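Do you still write thank-you notes by hand?
Started by Idun Lie, September

Idun Lie, 8:10 am
My aunt in Tromholm mailed me a birthday parcel, and I sat down last night with real paper and a real pen to thank her. It took me an hour and three sheets (my handwriting has gone to pieces!) but I felt so happy walking it to the mailbox. Does anyone else still do this, or do you all just text?

javura_jo
I text, and I don't feel bad about it. My grandmother would much sooner hear from me the same day than wait a week for a card.

Märta Moen
Oh, I have to disagree, Jo, kindly! A text is lovely but you can't prop it on the windowsill. I have a shoebox of notes going back to my school days, and I still pull them out when it rains and lose a whole afternoon.

groen_thumb
Shoebox people, how do you ever part with any of it? I'm clearing out the spare room this month and I'm stuck on the cards.
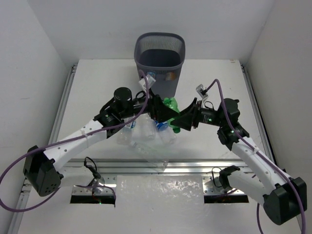 Mesh wastebasket, a couple of things in it already

Märta Moen
Keep the ones with a real message and let go of the ones with only a signature, that's my rule, though I break it for my sister every time.

javura_jo
See, nobody has to sort my texts.

Idun Lie
Ha, fair enough, but I'm still mailing you a card, Jo. Send me your address!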